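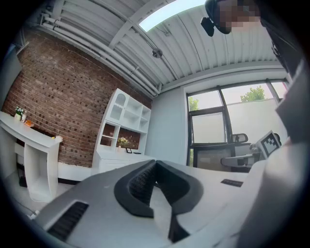 Gwen Thurlby
Members' Page Editor, Flosley Furniture Makers

July

Print | E-mail

The end room at Bundlow - where we've got to

Quick one this month, van's coming at four and I've still got the back page to do.

Most of you know the end room at the Bundlow building has been the place where things go to be forgotten. Offcuts, the broken bandsaw, 148 chair legs that don't match any chair we ever made (yes I counted, it was for the insurance form). All gone now. It's a room for showing finished pieces, and people who come in asking what we do can be taken somewhere decent and not past the glue bench.

First off, the brick. We left it bare. Long talk over whether to paint it and the vote went for bare, and I'm glad. Red brick, white furniture in front, you can see the shape of a piece from the other end of the room. The plain light grey on the back wall was the compromise. Two coats. Those of you who wanted green, I did pass it on.

Ceiling stays as it was, white ribbed metal, pipes and all. We had a price for boarding it in: £2,511. No thank you. The pipes are white as well so your eye gets used to them. And we keep the skylight, which does more for that room than any lamp we could buy. Best time to look at a finish is mid morning.

Now the furniture. The white console table is in against the brick. For anyone who hasn't been in the workshop since spring, it's the one with the curved top and the big curved leg, and it has taken an age. The leg was glued up three times. First one sprang open over a weekend, second had a twist in it, third is the one you get. The top was easy by comparison. Filler, sand, paint, sand, paint, and then somebody put a mug on it. Sanded again.

Price on the table is £759. Before anyone writes in, that's materials and not even half the hours. We'll make a second in plain oak if there's a buyer, but not on spec. Ask in the office.

The tall white cabinet has gone in the corner. It's the closed base with open cubbies over it, and one of the cubbies has the arched lattice panel. A lot of members asked for the lattice to be done across all of them. We tried it with card cut-outs and it looked like a church. One is enough. You want somewhere for your eye to stop and then the rest left open for putting things in, it being a cabinet.

Lattice was cut by hand, with a fretsaw, so if you get up close the gaps arn't all the same. I like that. Anyone wanting to learn, there's a fretwork morning going in the autumn list, bring your own blades as we're always short. Ten till half twelve. Tea after.

A word on fixing. Any tall cabinet that leaves us gets a wall strap and that goes for ones made for your own house too. Straps are in the second drawer by the door, under the hinges. Screws are with them. Please don't use the long brass ones, those are for the Marquez order and we've had to buy more twice.

Flowers and bits. There was some muttering about "dressing" the room. But an empty cabinet looks like a wardrobe waiting for its doors, and people can't judge the size of a cubby with nothing in it. So - a small vase of yellow and white flowers in the lower part, a little black picture frame next to it, a potted plant with white flowers on the console. That's about the right amount. Please don't add to it. Last time we dressed anything it ended up with a china owl and a stack of old magazines and nobody could see the joinery.

If you do bring something in for the shelves, small and light in colour is best, and put felt under it. White paint marks as soon as you look at it. The plant wants a saucer.

What the paint is, as I get asked every time: we used the Civa satin on both, brushed, thinned a touch for the last coat. Rollers leave a skin like an orange on flat panels and it shows under daylight. Leave it a full week before you put anything heavy on it. I know the tin says less. The tin didn't have to sand off a mug ring.

Touching up is easier than you'd think. Small brush, tiny amount, feather the edge, walk away. Don't go back to it while it's tacky. There's a jam jar of the mixed white on the top shelf of the paint cupboard, marked, and it is for the end room pieces only.

Money. We set aside £283 for the room out of the spring sale and that has covered the wall paint, brushes and the straps. Nothing left over but nothing owing. Next job would be better lighting for winter afternoons, when the skylight's no help at all. If you've a track light going spare, say so before we go and buy one.

Still to do:
Skirting along the back wall, one length short.
Price cards, need someone with tidy handwriting. Not mine.
Wax for the door, it sticks in damp weather.
A low piece for the wall opposite the cabinet - bench, blanket box, whatever you've got on the go. White or pale please, and finished, not "nearly". We had a lot of nearly last year.

Pieces for the next change round need to be in by the end of September. Measure them first! The door to the end room is narrower than the workshop one and there's the turn at the top of the passage. The cabinet went through in two parts, base then top, and it was tight even so. Took the paint off one corner, now mended, you'd not find it.

Room is open whenever the workshop is. Lights on the left as you go in, off when you leave. If you're showing a customer round please wipe your hands first, I've had sawdust thumb prints on the console already and it's barely been in there.

Orders and questions to the office in the usual way. Wood delivery dates are on the next page, one of them has changed so do chekc before you drive over.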